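Handout 6: Buying a hand-held gripper kit, what to check
Course: Robots in Everyday Work, Trellildale

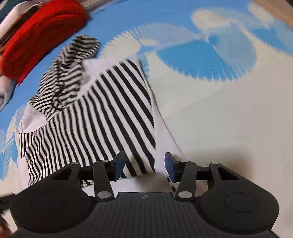
Fig. 1. Hand-held gripper, jaws open, over a striped garment on a patterned sheet.

Posted November 19, 2020. Replaces the September version, throw that one out. Prices removed, they kept changing.

What today is about
Reviewing a kit the way a buyer would. Kit under review = the Lultia hand gripper kit, sold with training and a data service on top. Comparison kit = Workneh starter set. Both are sold to small shops and school labs that want to teach an arm to handle cloth but don't own an arm yet.

Read before lab: the Lultia quick guide (short) and the section on soft items in the course reader. Skip the reader's part on suction cups, we did that.

Quick recap from last time
- Rigid things: shape known, grasp point known, done.
- Cloth: shape changes as soon as you touch it. Grasp point moves. Half of it is hidden under the other half.
- So a lot of people record a person doing the job with a gripper in hand, then train on that.
- The arm later needs fingers that match the ones in the recordings. Main reason buyers care about the hand tool at all. Write this down, it comes back on the test.

What comes in the Lultia kit
One hand gripper, spare finger pads, a mount, charging cable, carry bag, login for the upload service. The arm adapter is extra. Their order page makes it look included. It is not, read the small line under the total.

Workneh set: gripper, mount, cable. No service. You do your own storage.

Fingers
Look at Fig. 1 again. Two facing pads, dark frame, blue inner face. Link bars on both sides of the ribbed middle panel, metal caps at the pivots. Things to ask about any two-finger tool like this:
1. Do the pads stay parallel through the whole stroke? Try it on a sheet of paper. If the paper turns as you close, they don't.
2. Pad surface. Too slick and thin knit slides out. Too grippy and it won't let go at the end of a fold.
3. Opening width. Wide is nice for towels. For a shirt hem you hardly use it.
4. Can you swap pads without tools? Lultia yes, Workneh needs a small hex key (bring your own, the set has none).

Pinching from above on a flat surface is the hard case. Pads have to reach the cloth and close on it without dragging the layer underneath. Practice on a bed first, a mattress gives a little. Then a table. Table is worse.

Stripes, prints, plain cloth
Comes up every year so here it is in writing. Stripes are useful when you check recordings by eye, you can see where the cloth bends and where it lies flat. In Fig. 1 the broad stripes on the right side of the main panel run evenly, farther left they get narrower and go wavy where the cloth is wrinkled. Same idea on any striped item. Plain white is much harder to read, folds only show as soft shading.

Patterned backgrounds: don't iron them out of your plan. A kit that only works over a plain gray table is not worth much in a real bedroom. Ask the seller what surfaces their sample recordings use. Lultia sends a sample pack if you write to them. Workneh sent us nothing.

Battery and weight
Lultia rates a charge at 3 hours. We got less with the upload running, did not log it properly, so don't quote me. Weight is fine for short sessions, wrist gets tired after. Take breaks. Switch hands if you can, but mark it in the session notes becuase left and right hand recordings look different later on.

The service part
Basic plan covers 1,000 recordings. Sounds like plenty. A class group gets through that faster than you'd think, bad takes count too unless you delete them before upload. Delete before, after doesn't help.

What the plan does:
- checks for dropped video
- lines up jaw opening with the picture
- gives each session a folder and a plain text log

What it does not do:
- label the task. You type that.
- tell you a take is bad. You watch it.
- train anything. Separate product, separate quote.

Support: email only. Reply to our first question took 5 days, second one came back the same afternoon. The Arkville reseller picks up the phone but only knows the hardware side.

Terms to read closely: who keeps the recordings if you cancel, and how long. Ask for it in writing. Same goes for home recordings, people leave letters and all sorts lying around on the bed, so check the room before you start.

Rating sheet (use for lab)
Score each line low / ok / good and add one sentence of evidence. A score with no sentence gets no credit.
- Out of the box: could you start without help?
- Grip on thin cloth
- Grip on thick or fuzzy cloth
- Release, does it let go cleanly
- Pad swap
- Comfort
- Recording quality, jaws visible the whole time?
- Service and paperwork
- Cost over one year, with adapter

My own lean, so you can argue with it: Lultia for a group that wants folders and logs handled, Workneh for anyone with storage and some patience. Neither one for heavy blankets. The pads are too small and you end up with a corner and nothing else.

Lab task
Groups as before. Pick one garment with sleeves or legs and one flat item. Record a pick, a spread and one fold for each. Keep the failed takes in a seperate folder, we go over them next session and they are usually the more useful ones.

Hand in: the rating sheet, one page of buyer advice aimed at a small laundry in Arkville, and the session log. Page means one page. No screenshots of the vendor site.

Questions to think about before then
Would you pay for the service if the class already has a server? What would change your mind on the adapter? Which line on the rating sheet would a laundry owner not care about at all?

Loaner kits: sign out at the Trellildale lab desk, back the next morning, charged. Spare pads go back in the small bag, not loose in the case.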